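Workshop notebook: the Gadero vat, second attempt

2019-05-05
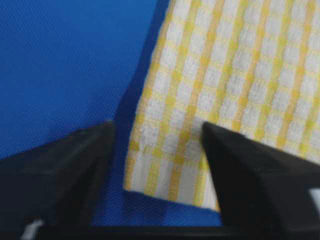 Cayetano Pacheco
Dye shop, Fleltholm Textile Workshop

Woad again. I said in February that I was finished with woad, and I wrote it in this notebook in capital letters, and whoever drew the small coffin next to it was very kind.

For those who missed the first attempt: the vat went in at the proper strength, the proper temperature and with the proper amount of optimism, and gave us a color I can only call dishwater with ambitions. We dipped the sample skeins five times. They got duller. Plarkley, who sold us the pigment, suggested that our water was at fault. Our water suggested nothing, being water, but I had it tested anyway, and it was a little hard and otherwise blameless.

So, what changed this time.

The pigment is from a new batch, still Plarkley, still in the brown paper bag that leaks from the bottom corner. I ground it wet in the big mortar until it stopped feeling like sand between the fingers. Last time I gave it a few minutes and called it good. It wasn't good. There was a layer of grit at the bottom of the old vat when I drained it, and that grit was most of our money.

Vat is the small steel one, the one with the dent. Water to the lower weld. Fructose and lime, with the lime going in last and slowly, through the tea strainer. I know the recipe card says to put the lime in first. The recipe card was written by somebody who had never met our lime, which clumps if you look at it.

Weighed out 80 grams of pigment, then put the lid on and left it alone, a step I have always found difficult. First check at the one-hour mark: brown, cloudy, no skin on top. Second check: clearing at the edges, a bit of bronze on the surface. By late morning the liquid under the skin was a yellow-green you could mistake for weak tea with a grudge. I used the glass jar to look at it in daylight from the back door, and then spent a while looking for the lid of the glass jar.

Temperature held better than expected. The wool blanket around the vat does more than the heating pad ever did, and the heating pad is now officially for bread dough.

Dips, all on the Gilani cotton, scoured two days ago and soaked overnight:

First skein, one dip of ten minutes. Came up green, turned while I was still shaking it out. Pale, clean, even. The color of an old work shirt.

Second skein, three dips with a good airing between each. Proper mid blue. There is a light patch where the tie was too tight. My tie, my fault, and I would like it noted that I am the one who wrote the sign about loose ties.

Third skein, six dips. Deep, and getting a slight red cast when it's turned toward the window. I did a seventh dip out of greed and can't tell the difference. Stop at six.

The linen offcuts did less well. They took the color on the outside of the yarn and kept a pale core, so they look fine until you bend them. I suspect the scour. Linen wants more than a polite wash, and I gave it the same pot as the cotton because the pot was already hot. Next time it gets its own pot and a longer boil with soda ash.

Rub test on white cloth after rinsing: skein one leaves nothing, skein two a trace, skein three leaves enough that I wouldn't sit on a cream sofa in it. A second rinse with a splash of vinegar improved three but did not cure it. I'll hang it for a week and rinse again before anyone makes a decision, or a garment.

Notes on feeding the vat. After the third skein the surface went flat and the smell changed (less pond, more drain). pH had dropped. Added a spoonful of lime, stirred around the edge without breaking the middle, covered it, went to lunch. When I got back it had recovered completely. I'd like to recommend lunch as a general method.

Cost, before I am asked. The Gadero order is for 700 meters of warp yarn in the middle shade, and on today's numbers the vat will do it in two batches if they don't change their minds about the color. They have changed their minds about the color twice. I've put skein two on the sample card with the date on the back and I am asking for a signature this time, in ink, and I don't care how old-fashioned that makes us look.

Things to fix:

The stirring paddle has split along the grain. It still works but sheds splinters, and I've had one in my thumb all afternoon.

Gloves. We are down to left hands. I don't know how this happens. I have worn a left glove backward on my right hand all day and my knuckles are the color of skein one.

The scale drifts when the fan is on. Turn off the fan, or move the scale, or learn to love uncertainty.

Labels: pencil on tag board only. The waterproof marker is waterproof and it isn't limeproof, and there are more than 80 tags in the drawer to prove it, all of them now blank on both sides.

Vat is covered and wrapped for the night. Please don't lift the lid to see how it's doing. It's doing fine, and every time somebody looks in, it gets air and I get a dull vat in the morning. If you must look at something blue, the skeins are on the line by the back door.

Tomorrow: linen scour, second rinse on three, and an email to Plarkley about the bag.

Fleltholm Textile Workshop | Questions about this entry: ask in the dye shop | © 2019 Fleltholm | Back to top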